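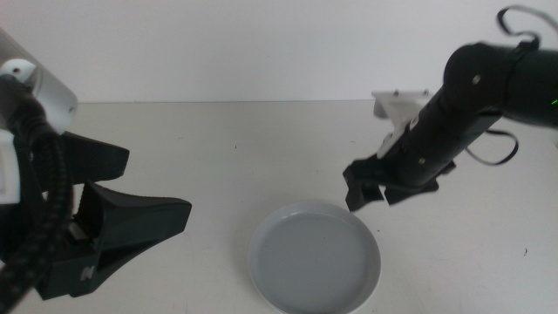 Cayetano Ibarra once told his pottery class in Beddoe that a plate is the hardest easy thing a person can make, and after a winter at the wheel I think he had it right!

Chapter 4
Flat Ware

A bowl wants to stand up. Clay is happy to curve, and a curved wall holds its own weight. A plate asks the clay to lie wide and still while it dries, and the clay has other ideas. Rims dry first and lift. Bases crack in an S shape if they were never pressed down well. We will meet both problems in this chapter, and you'll learn to love them (I do, most days).

Some history first. The kilns at Clirnilville were firing flat ware by 1580, and an old stock list from the town has 1152 plates on it, nearly all for inns. Before that, most people there ate from a slice of stale bread or a square of wood.
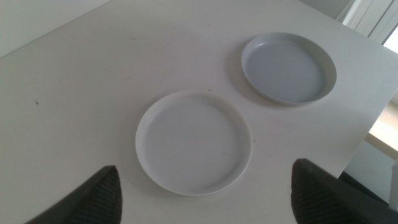
The inns changed the shape, too. Cooks wanted gravy to stay put, so potters turned the rim up a little more, and the well got deeper. By the time the Rernirton potters took up the trade, a dinner plate and a soup plate were sold under separate names.

4.1 Weighing the clay

Start with a ball of clay, well wedged, and center it low and broad. Press the base from the middle outward and back again, more times than feels needed.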